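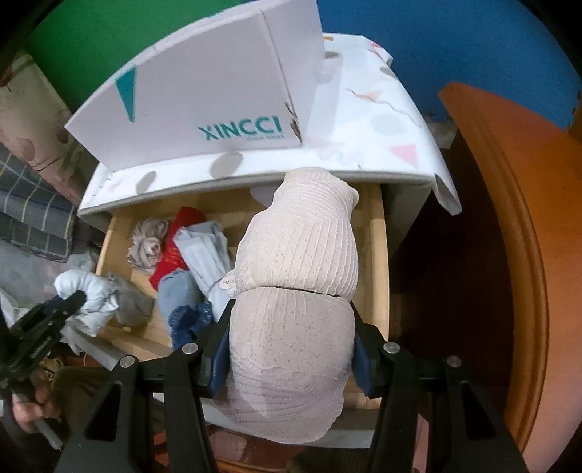

I went to the Savirside open day to see how people pack a drawer with hand-held grippers, and I came home wanting to teach you what I learned. You can try it with any two-finger gripper and a drawer of clothes!

Start by rolling everything by hand. Tight bundles are so much easier to grab than flat, floppy shirts (I tried a flat one and made a mess). If a roll wants to spring open, put a thin elastic around the middle.

Next, come in from above with the jaws open wide, one on each side of the roll. Close slowly until both pads touch, then squeeze a tiny bit more. Lift straight up. 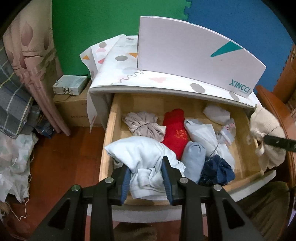

Mirjana Krasniqi
Workshop blogger

For big puffy bundles, go for the narrow gathered part. I kept pinching the fluffy top and Leif Lindqvist, our demonstrator, kept patiently steering my wrist lower.

Lower the bundle until it rests on the wood, and only then open the jaws. Work from the back of the drawer to the front so your knuckles have room. With two grippers, agree on who moves first. Edvin and I bumped twice!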